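Looking After a Black Kettle and a White Table

A dark kettle on a pale counter shows everything: fingerprints, dust, lime spots, and on the counter itself, whatever dripped. A few minutes once a week keeps both looking decent. I do mine on Sunday, after the breakfast things are put away.

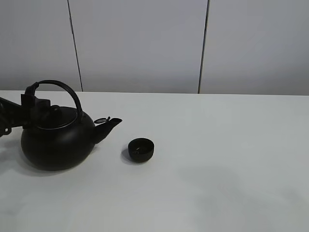
By the Tadby Kitchen Notes editor
Filed under: Kitchen, Cleaning

Wiping the outside

Let the pot cool completely. Use a soft cloth wrung out in warm water with a drop of dish soap, and go over the body in long strokes from the lid down. Skip scouring powder and the green side of the sponge. On a matte finish they leave shiny patches that won't come out.

Dry it right away with a second cloth. Get under the arch of the handle and all the way around the lid, where grease from the stove likes to settle. A cotton swab does the groove at the edge of the lid and any small fittings near the spout.

Descaling

Check the label first. Some cast iron pots, like the older Lanz ones, have bare metal inside and should only be rinsed and dried. For an enamel or stainless interior, mix 2 cups of water with 2 tablespoons of white vinegar, warm it gently, and leave it for about 80 minutes. Pour it out through the spout so that gets cleaned too, then rinse until the smell is gone.

Tea stains on the table

Pale tabletops pick up yellowish marks near where the cups sit. Mix baking soda and water to a thin paste, spread it on the mark, wait 22 minutes and wipe with a damp cloth. Old stains can take a second round. Try a corner first if the top is painted or waxed.

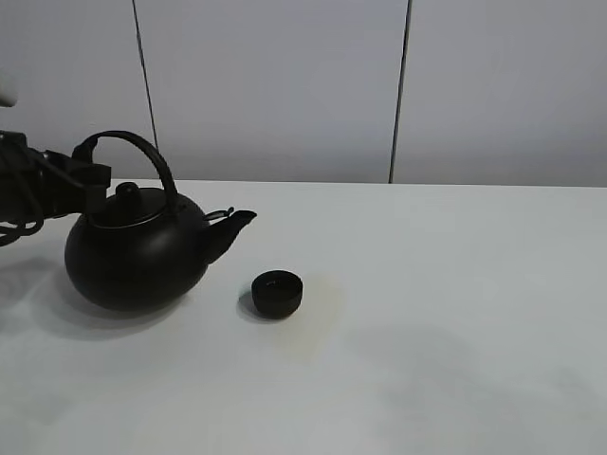

Where to keep it

Leave the lid off overnight after washing. If the pot lives in a cupboard, put a folded dish towel under it and don't stack anything on the handle. My shelf is a Stormont with 23 centimeters between boards, too low for a tall handle, so measure before you buy.

Small round parts go astray easily. Wash them in a bowl instead of the open sink and set them beside the spout to dry.
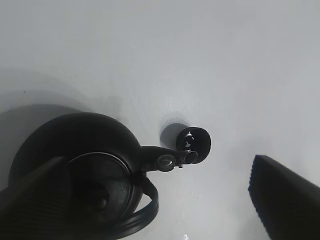 Matte black kettle, with a round black cap near the spout.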